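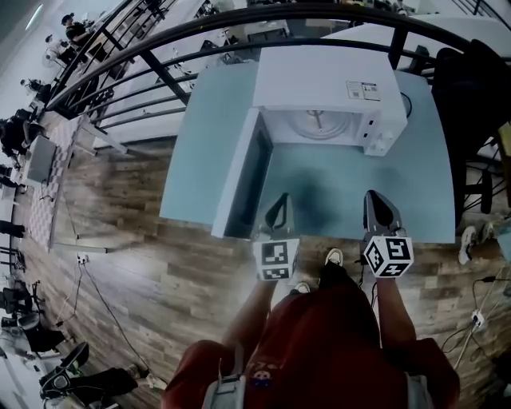 Microwave, door open, cord out back right. Upstairs table by the railing.

Ticket 103
Category: kitchen / small appliances
Site: Olter building, upper level
Priority: low (was medium, see below)
Status: open, waiting on part

Reported problem
White microwave, the one on the light blue table. Turntable grinds, then stops partway round. Food hot on one side and cold on the other. Door needs a second shove to latch. Reporter says it's been like this since August, maybe before. Also says it "smells like popcorn forever" but thats not a fault.

Log

9:20 am
Picked up ticket. Unit powers on, light OK, display OK. Ran it with a mug of water, full power. Turntable went round fine for a bit then the grinding. Stopped it. Restarted, turned the other way (normal for this type), grinding again at the same spot.

9:35
Unplugged. Let plate cool. Took plate out, looked underneath. Dried soup on the roller ring track, brown and hard as a rock. Also one grain of rice wedged by the spindle. Scraped with a plastic spoon, warm water, wiped dry. Do not use the green scrubber in there pls, it takes the coating off.

9:50
Plate back on, checked it sits down on the spindle properly. If it rides high it wobbles and catches. Rotated by hand, full turn, smooth. Plugged in, mug of water, 70 seconds. Quieter. Still a click once per turn.

10:05
Swapped in roller ring from the Qureshi floor unit, same size. Click gone. Put our ring back, click is back. So it's the ring. One wheel has a flat spot, can feel it with a thumbnail. Returned theirs, they want it noted that it was returned.

10:15
Door. Opens all the way left no problem, hinge feels tight. Closing is the issue. Upper latch hook goes in clean, lower one drags. Crumbs in the lower slot. Blew it out, wiped both hooks. Closed it 20 times. Caught first try on all but one, and that one I was being gentle on purpose.
Did NOT open the case. Nobody else open the case either, even unplugged. If the latch gets worse it goes back to Cusitz, they did the last one.

10:30
Requester asked if we can move it closer to the wall so the cord isn't lying on the table. Tried. Vent needs space behind it, and the cord is stiff and wants to loop whatever you do. Left where it is. Keep cups off the cord.

11:40
Somebody ran it empty over the break, think they were just testing the buttons. Please dont, even for a few seconds. Put a mug of water in. Checked after, seems OK, heats normal.

1:10 pm
Heating test again. Two mugs, opposite sides of plate, 2 min full power. Both steaming, close enough to equal. Uneven heating was the stuck turntable, nothing wrong with the unit itself. Dropping priority to low.

1:25
Ordered roller ring through Unport. 12 dollars plus shipping. Matched on diameter and wheel width, not on the picture in the listing, last time the picture was wrong and we got a ring that fit nothing. They say end of next week.

Until the part comes
OK to use. Click is just noise.
If it grinds again: stop, unplug, take plate out, wipe the track, put plate back and check it's seated.
Cover soup. Really. Paper towel is fine.
Close door with flat hand near the lower corner, push till it clicks. Don't slam, hooks are plastic.
If you see a spark or it runs with the door not fully shut, unplug it and reopen this ticket as urgent.

To do
Fit new ring, retest with two mugs
Recheck lower latch same visit
Ask Qureshi floor if they want a spare ring on the same order (asked once, no anwser yet)
Wipe-down sheet for the table, the old one fell behind something

Last update 1:30 pm, leaving open.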